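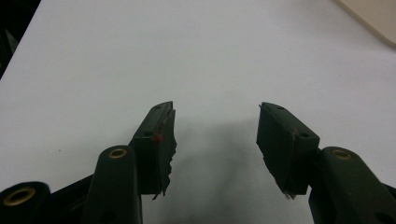

Bestungate, 19th February

**Clatier** is a handheld game console made by Gralex. It has one fixed screen, two analog sticks and a card slot on the top edge. Games are sold on cards or downloaded from the Tahiri store, which also handles saved data and system updates.

## Development

Work on the console was led by Sixten Söderlund. An early version with a folding screen was dropped after the hinge failed durability testing. Youssra Samir wrote the system software, and Kyung-tae Kwak designed the sound hardware.

## Software

The store opened with 34 games, of which 21 were also available on card. By September the catalog had grown to 209 titles. Video apps were added in the second system update, but they do not run while a game is suspended.

## Models

The first production run was 2,302 units, all with the original battery. Later units have a larger battery and a louder speaker. Cards work in both models. Saved data can be moved from one model to the other only through a Tahiri account.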